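April, 8:40 in the morning, flat bench

Took the old bench covering off. It came away with a noise like a bandage. Under it was the previous covering, which I had assumed was the bench. Wood located eventually. There is a cup ring in the wood, and I would like it noted that I drink from a bottle with a lid.

The reason for all this is the Noladdale job: portfolios for their map room, 20 of them, linen outside, plain white inside, and the white has to stay white. The first trial portfolio picked up a gray line along one inner flap. Noémie said it was a shadow. It was a shadow that came off on my thumb. So everything that touches the lining has been under suspicion since then, beginning with the surface we work on, continuing with the bone folders, and ending with me.

Bone folders: washed, wiped, laid on blotter. The short one has a hairline crack near the tip that I have been pretending is grain. Put it in the drawer with the other things we are pretending about.

9:30

Linings. The Eketti stock arrived as a packet of 500 sheets, and I have been through the top inch of it. Grain runs the long way, as ordered, which I checked by bending, by tearing a strip, and then by wetting a corner, having stopped believing the first two. The color is fine. Next to the Pernari board it looks a touch blue. Next to my shirt it looks like a reproach.

Cut one lining full size and left it on the bare wood to see if anything transferred. Something transferred. I don't know what. It was brown and about as large as a lentil, and it was on the back, so technically the face passed, but I'm not going to Noladdale with "technically."

So the bench gets a fresh white cover, renewed whenever anybody has pasted on it. Miroslava would prefer gray, as glare makes her squint. I would prefer white, as white tells on people. We settled on white plus a promise from me to turn the lamp at her end toward the wall.

10:15

Paste. Made it thicker than last week. Strained it twice. The second straining produced nothing at all and gave me the warm feeling of a job done for its own sake.

Test strips, lining to board:

Thin paste, brushed out from the center: edges lifted before I'd put the brush down.
Thick paste, same way: good, one bubble, pressed out with the long folder.
Thick paste, lining dampened first: very good for a minute, then the lining grew past the edge of the board and had to be trimmed. Pretty, though.

Going with the second. The Pernari board is 2 mm and pulls toward whichever side was pasted last, so both sides have to go down the same day or we get a very handsome set of salad bowls. I wrote this same sentence in the autumn. I found it when I was looking for a blank page.

11:50

Yip is finished with, as far as I'm concerned. (For Noémie, who was away: Yip is the slipcase for the cookbook, 663 pages plus the index, and it has now been measured by three people with two rulers.) The rulers disagree. The steel one with the worn end is short at zero, so please start from the first whole mark and subtract, or do as Miroslava does and hide it from everyone.

The case fits. It fits the way a drawer fits in August, but it fits.

1:10 in the afternoon, after lunch

Cover is on the flat bench. Laid it without tape on the top so there's no ridge to print through onto the linings. Brushed down with the dry brush, then went over it with the side of my hand, then remembered the side of my hand is where the pencil lives, and washed, and went over it again with the brush.

Rules for the flat bench, to be ignored starting tomorrow:

Pasting happens at the other bench.
Nothing with a handle full of graphite in it.
Offcuts go in the bin. They do not go "over there for now."
If you cut on it, you change it.

Miroslava added "no elbows" in green ink and underlined it. I have asked how one squares a board with no elbows and am waiting to hear. 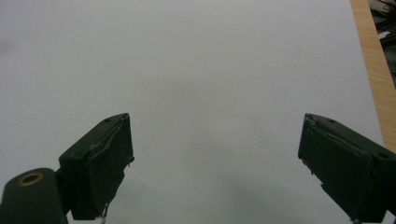
Shade is the next problem with a white bench, and it's the one I didn't think of. Once there is nothing on the surface to look at, every dim patch starts to look like dirt. I spent a good part of the afternoon wanting to clean the faint gray drift across the middle, which has nothing in it, no mark, no speck, just a slightly darker bit of white between a lighter bit and a bit darker still. I did wipe it, once. Nothing on the cloth. New procedure: if you think you see a smudge, put a scrap of the lining down on it. If the scrap goes gray too, it's light, and you may go back to work.

This also reopens the matter of Noémie's shadow. The line on the trial flap was real, I have the thumb. But there was a second flap I rejected the same day, on sight, without touching it, and I have just had it out of the bin and laid it flat under the window. Spotless. I owe her an apology and one coffee. She is not to be told about the coffee until I've established whether she reads this book.

3:25

Cut linings for the first portfolios. Up to the fourth one I was quick and accurate. The fifth I cut from the wrong line and it's now lining for something smaller, should anyone commission something smaller.

Glued nothing yet. The boards are under weights, squared up, waiting. The small weights have felt on them now and the large ones don't, so put a blotter under the large ones or you'll be the person who dented Noladdale.

Blade changed. Old one wrapped and in the tin.

Left over for tomorrow: both sides of the first boards, early, while the paste is still good. Ask Eketti if the next packet comes from the same making, and get it in writing this time. Find out who has the other long folder. Order felt. Turn Miroslava's lamp to the wall, which I promised at half past nine and have not done.

5:40

Turned the lamp. The whole far end of the bench looks dirty now.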